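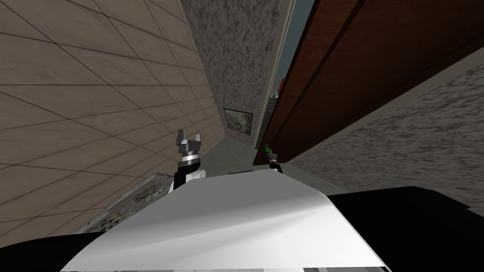 The Skerken Dental Service is a public dental clinic in the town of Skerken. It provides routine and emergency care for adults and children, and also serves the nearby villages of Wirar and Pullow. As of March 2025 it had eight dental chairs across two sites.

History

The service was founded by the dentist Marlies Stöckli, who had run a private practice in Wirar and wanted a clinic that could treat patients on low incomes. It opened in two rented rooms above a chemist's shop on Mill Street, with one chair and a part-time nurse. In its first year it registered 242 patients, most of them schoolchildren.

Demand soon outgrew the rooms, and the clinic moved to the former Berchtold printing works near the railway station. The ground floor was converted into surgeries and the upper floor was let to a firm of accountants until the clinic took it over as well. Stöckli remained in charge until her retirement, when she was succeeded by Andri Fankhauser, a specialist in children's dentistry. A branch surgery in Pullow opened in April of the following year.

Services

General treatment includes check-ups, fillings, extractions, root canal work and the fitting of crowns and dentures. Dentures were made on the premises for many years – the work is now sent to an outside laboratory, although small repairs are still done at the Berchtold site. Straightening of teeth is offered only to patients under 18. Adults who need it are referred elsewhere.

An emergency session is held each weekday morning for people with pain, swelling or a broken tooth. Patients do not have to be registered to attend, but they are seen in order of need and may be asked to return for further treatment.

School visits

Dental nurses from the service visit primary schools in the three communities. Each child has a short examination and is shown how to brush, and parents receive a written note if treatment is advised. The visits reach about 1000 children a year. Secondary schools were included for a time but were dropped when staff numbers fell.

Funding

Treatment is free for children. Adults pay a fixed charge according to the type of work, with reductions for pensioners and people receiving benefits. The remaining cost is met by the district council. A supporters' group, the Friends of the Skerken Dental Service, has 299 members and has paid for equipment including an X-ray unit at the Pullow surgery.

See also

Community dentistry
Dental public health
School dental service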